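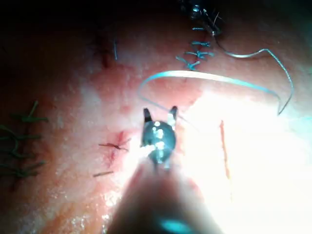

The jaws are the first thing to go out of true. At the Vilmont bench lab, where a two-arm surgical robot is being taught to place and tie sutures in tissue, the instruments are treated as wear parts, and the working day is arranged around them.

Snežana Halilović runs the cell. Her check begins at 7 in the morning, before the tissue comes out of the refrigerator, and it starts with the cables. Each wrist is driven by thin steel cables that run down the shaft and wrap around small pulleys at the joint. Cables stretch. When they do, the motor reports one angle and the jaw sits at another. The error is small at the motor and large at the tip, which is where the needle is.

To find it, she drives each joint to its stop in both directions and reads the offset. If the two readings differ from the logged values by more than the limit, the instrument comes off. The limit is tighter than the manual asks for. "The manual is written for a person at the console," Halilović says. "A surgeon sees the jaw is a little left and moves a little right. The software only does that if we have taught it to, and we are still teaching it."

An instrument is retired at 87 sessions whatever its readings. The number came out of a bad month, when 11 instruments were pulled and opened up on the bench. Frayed strands were found at the wrist pulley in most of them, on the side that does the closing. Closing on a needle loads the cable far more than closing on thread, and the early practice runs had used the needle grip for everything.

Cleaning follows every session. Tissue fluid dries in the wrist and stiffens it, and a stiff wrist looks to the controller like contact. Parveen Bajwa, the technician on the afternoon shift, flushes each shaft through the rear port until the water runs clear, works the jaws through their full range under water, and then blows the shaft dry. She allows 90 minutes on the rack before an instrument can be refitted. Oil goes on the wrist last, one drop. Two drops end up on the camera.

Light takes more adjustment than visitors expect. Wet tissue throws back hard glare, and thread laid across a bright patch can lose its edge altogether. A pale blue strand suffers most. Dark green holds up better under strong light but sinks into shadow at the side of the field. The lab uses both colors on purpose, so that the vision software has to cope with each kind of failure. Bajwa sets the lamp by hand at the start of a block and then leaves it alone. A lamp moved halfway through spoils the comparison with the stitches already placed.

Thread tails are the other nuisance. A long loose end drifts over the working area, and the tracker may take it for the strand it is meant to be following. Completed knots are trimmed short. The working strand cannot be, so the tying routine parks it in a wide loop away from the jaws before the next throw -- a habit copied from human operators.

Camera-to-arm registration is done last and redone whenever an instrument is swapped. The arm touches its tip to a set of points on a steel plate, and the software solves for the offset between what the camera sees and where the arm believes it is. Tahira Yousafzai, who wrote the routine, had it down to four minutes until the plate picked up a scratch that the software kept finding and treating as a point. The plate was reground in March.

The log now holds 4,000 throws, each tagged with the instrument's serial number and session count. Yousafzai uses it mainly to look for drift. Missed grasps rise slowly over an instrument's life and then sharply, and the sharp part tends to arrive a few sessions after the joint-stop readings begin to wander. She would like the controller to flag this by itself. For the present Halilović reads the numbers off the screen each morning and writes the odd ones in a notebook kept beside the rack.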